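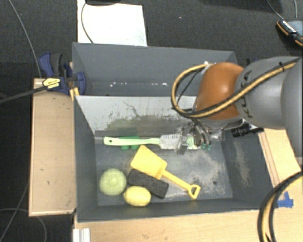 How often should you wash the brushes you clean the house with? Every two weeks for the ones you use with water, and once a month for the dry ones.

Home Kitchen Laundry Tools Garden Contact

Taking care of brushes and brooms
By Isla Maihi
6 July 2022
4 comments 965 views

When I moved to Purkville I had one dish brush, one broom and one small brush for the shoes, and I treated all of them badly. I left them standing on their bristles in a bucket under the sink. After some months every one was bent to the same side and smelled of old water. I have learned to do it better since that time, and I write here what works in my house.

Dish brushes

After the last dishes of the day, rinse the brush under hot water and pull out the bits of food with an old fork. Shake it two or three times into the sink. Then hang it with the bristles down, so the water does not run into the handle. If there is no hole in the handle, tie a loop of string around the neck. I used kitchen string first, but it became black quickly, and now I use fishing line.

For the bigger wash, fill a bowl with warm water, a spoon of baking soda and a little dish soap. Leave the brush in it for twenty minutes. A wooden brush should not stay so long, five minutes are enough, and only the bristles should touch the water. The wood can split when it drinks too much. Rub the dry handle with a drop of food-safe mineral oil two times in the year. I do it in spring and again in September.

Please do not put wooden brushes in the dishwasher. I did it with a good one from the Comari shop and the head came off.

Toilet brush

Keep it apart from all the others, also when you wash it. Lay the handle across the bowl and close the seat on it, and let it drip for a quarter of an hour before it goes back in the holder. The holder needs washing too. Pour out the old water, put in hot soapy water, wait a little, and empty it in the toilet.

Never mix bleach with vinegar or with another cleaner. If you use one of them, rinse very well before you use something different.

Brooms

Comb out hair and dust with a wide comb (mine is an old dog comb). Do this outside, or you will sweep the floor again. Wash the bristles of a plastic broom in soapy water and dry it hanging up. A corn broom likes a short bath in warm salted water when it is new, and my mother in Wolde did this always before the first sweeping. She said that the straws break less. I have not compared, but my corn broom is now in its sixth year.

Bent bristles

Plastic bristles can often be made straight again. Hold them for half a minute in hot water, not boiling, press them in shape with a cloth, and then put them under cold water. Natural bristles need only to be made wet, tied softly with a strip of cotton and left until the next day.

Where to hang them

I have a row of hooks on the inside of the Birkance cupboard in the hallway. Long handles go at the left, short ones at the right. Leave a hand's width between them so that the air can pass.

Shoe brushes

Use one for dark polish and one for light, and write it on the handle with a marker. To clean them, wipe the bristles on brown paper until no more color comes

Shared 1,652 times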